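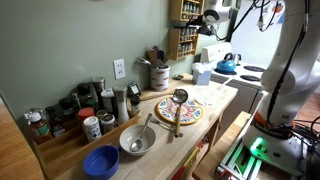
Photo: Omville Test Kitchen, used with permission

Kornley Recipe Cards

README, version 8
Last updated 2 July 2022

Contents

Transcriptions of 79 handwritten and typed recipe cards from the Kornley community cookbook, first put together in 1981. The cards cover soups, breads, pickles, main dishes and desserts. Scans of the cards are not part of this release.

Files

cards.csv has one row per card. ingredients.csv has one row per ingredient line and joins to cards.csv on card_id. units.csv lists every unit spelling found on the cards and the standard form we gave it.

Columns in cards.csv

card_id: text, stable between versions
title: as written on the card, including misspellings
category: soup, bread, pickle, main or dessert
servings: whole number, blank if the card does not say
oven_f: degrees Fahrenheit, blank if not baked or if the card only says "hot oven"
method: full text of the directions
legible: yes, partly or no

How the cards were transcribed

Each card was typed twice and the two copies were compared. Where they differed, a third reader went back to the card. Words that could not be read are marked [?]. Quantities are kept as written in the raw_qty column of ingredients.csv, and the decimal value is in qty.

Known problems

On 20 cards the servings field is blank. "Can" and "package" have no standard size here, so do not convert them to weight. Two of the pickle cards give no vinegar strength. The canning directions are old and should not be followed for home canning without checking a current guide.

Changes in this version

Fixed split fractions in ingredients.csv. Merged the Galang and Nikerach supplements into the main files. Removed a duplicate card for rye bread.

License

CC BY 4.0. Please credit the Kornley Recipe Cards and give the version number.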